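Ticket 500: Label printer on the Herik floor prints everything twice
Status: open, again
Opened: October 19, 2019

Every shipping label from the Tronwood comes out in duplicate. Packing has been sticking both on the box, which the carrier dislikes.

Update 1. Restarted the printer. Two labels. Restarted the Fjeld queue. Two labels, faster.

Update 2. Copies was set to 1 in the driver and 2 in the Faris template. Set the template to 1. Single labels for 34 orders, then pairs again.

Update 3. The template reverts whenever Faris syncs. Vendor says this is expected and has closed our case as resolved. 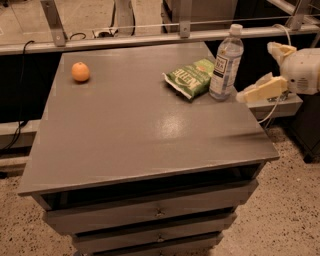 Template is now locked, pending sign-off from someone with more permissions than me. The spare Tronwood can go on the gray drawer cabinet in the meantime. There's plenty of bare top at the front, so the orange and the green snack bag can stay where they are. Needs a 3 m network cable.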